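关于我们

Pisteo 是一家做港口系泊设备的公司。我们的主要产品是系船柱、快速脱缆钩、导缆器，还有与它们配套的基础螺栓和监测部件。公司的总部在 Gellstead，工厂和试验场在 Sirville，两个地方开车不到一个小时。

我们的中文网站由 Gellstead 办公室自己编写，没有经过翻译公司。如果您读到某一句话觉得不太自然，请原谅，也欢迎写信告诉我们。技术数据以产品图纸和合同附件为准。

公司的开始

公司的创办人是 Alfredo Pascual 和 Suleiman Adeleke。他们两位以前在同一家船厂工作，一位负责铸造，一位负责码头的维修。在维修工作中，他们常常遇到同一个问题：系船柱本身还很好，但是下面的螺栓已经锈蚀，要更换就必须打碎混凝土。码头停用的时间很长，费用也比一个新的系船柱高很多。

他们最早的产品就是为了这个问题设计的。它是一种可以从上面拆下的锚固套筒，埋在混凝土里的部分不动，受力的螺栓可以单独取出来检查和更换。这个产品今天还在生产，名字叫 Leclerc 套筒，外形与最初的图纸差别很小，只是密封圈改过两次，防腐的做法也改了。

开始的时候公司没有自己的铸造车间，铸件都向外面订购。交货时间不稳定，有时客户的吊车已经到了码头，铸件还在路上。所以后来我们在 Sirville 租下了一个旧的铸造厂，再后来把它买了下来。现在厂里有 64 名员工，从木模、熔炼、清理到喷漆都在同一个院子里完成。

我们做什么

系船柱：我们生产 T 形、肾形和双柱形的系船柱，材料是球墨铸铁或者铸钢。标准系列最大到 2 000 千牛，常用的规格有库存。如果旧码头的螺栓位置不是标准的，我们可以按照现场的尺寸制作底板，请在询价的时候附上测量草图。

快速脱缆钩：适用于油码头、气码头和散货码头。有单钩、双钩、三钩和四钩的形式，可以手动脱缆，也可以远程脱缆。绞盘的电机按照当地的电压配置。对于有防爆要求的码头，请先与我们联系，因为电气部分的认证在每个国家不一样，交货时间也会受到影响。

导缆器和滚轮：主要用于码头转角和船闸。滚轮的轴套有两种材料，一种需要定期加油，一种不需要。我们通常建议船闸使用第二种，船闸的维修窗口很短。

缆绳张力监测：在脱缆钩的销轴里安装传感器，把每一根缆绳的张力显示在控制室和码头的显示屏上。这个部分的硬件我们自己装配，软件由 Gellstead 的小组编写和维护。

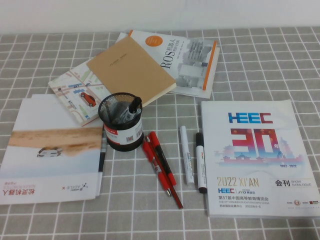
检查和修复：不是每个旧的系船柱都需要更换。我们的工程师可以到现场做目视检查、螺栓的超声波检测和拉力试验，然后给出书面报告。报告里会写清楚哪些可以继续使用，哪些要降低载荷使用，哪些应该停止使用。即使码头上安装的是别的厂家的产品，我们也接受检查的委托。

试验

每一个新的型号在进入目录以前，都要在 Sirville 的试验台上做载荷试验。试验台是我们自己设计的，最大拉力 1000 千牛，水平方向和向上 60 度之间的角度都可以加载。超过这个拉力的产品，我们委托外部的试验室进行，试验方法在订货以前与客户商定。

客户可以派人来看试验。我们希望您提前两个星期通知，这样可以把试验的日期和喷漆的日期错开。试验用的样件通常不会发货给客户，除非合同里有另外的规定。

铸件的化学成分和力学性能按照炉号记录，炉号铸在每个产品的底板侧面。多年以后，如果您需要知道某一个系船柱的材料，请把炉号告诉我们，我们可以从档案里找出当时的报告。如果底板侧面已经被混凝土盖住，安装图上一般也有这个号码。

我们的人

Alfredo Pascual 现在仍然负责铸造工艺。Suleiman Adeleke 已经不参加日常的管理，但是每年还会到几个老客户的码头去看一看。

Abimbola Bassey 从 5 月开始担任总经理，她以前管理我们的检查和修复部门，在很多港口做过现场工作。Audrey-Anne Boychuk 是设计部的负责人，所有的计算书由她或者她的同事签字。法语地区的客户也可以直接和她联系。Fatima Ajayi 负责订单和运输，关于包装、海运和清关文件的问题，请找她。

我们是一个不大的公司，电话一般由能够回答问题的人接听。如果负责的工程师正在现场，可能要等到第二天才能回复，请您理解。

学徒和实习

Sirville 的车间每年接收学徒，学习造型、机械加工或者焊接。学徒期间的工资按照当地的规定支付，工作服和安全鞋由公司提供。Gellstead 的办公室接收大学生实习，方向是结构计算、测量和软件。实习时间最短三个月，太短的实习对双方都没有很大的用处。申请的时候请写明您可以开始的时间，并且附上一份您自己完成的作业或者图纸，不需要很漂亮，但是应该是您自己做的。

环境和安全

铸造需要很多能源，我们不想回避这一点。熔炼的原料里废钢占大部分，旧砂经过再生以后重新使用。客户更换下来的旧系船柱，如果运输距离合理，我们可以收回来重新熔炼，并且在新订单的价格里扣除。

在码头上工作的时候，我们的人员遵守港口方面的规定，也遵守我们自己的规定。两个规定不一样的时候，按照比较严格的一个执行。进行拉力试验时，试验区域里不允许有人停留，也包括客户的代表。

怎样询价

为了让我们比较快地给出报价，请在第一封信里写明：船舶的最大排水量，系船柱或者脱缆钩的额定载荷，缆绳的水平角度和垂直角度，码头混凝土的强度等级，需要的数量和到货港口。如果有些数据您还不知道，也可以先写信，我们会告诉您哪些是必须的。对于旧码头的改造，请附上几张照片和原来的图纸。

标准产品的报价一般在三个工作日以内发出。特殊设计需要先做计算，时间要长一些。报价里包括图纸、防腐方案和推荐的安装扭矩，不包括现场安装，安装指导可以单独订购。

备件的订购比较简单，只要提供产品型号和炉号就可以。Leclerc 套筒的密封圈和螺栓我们一直有库存，早期型号的也有。

本页内容更新于2019年8月4日。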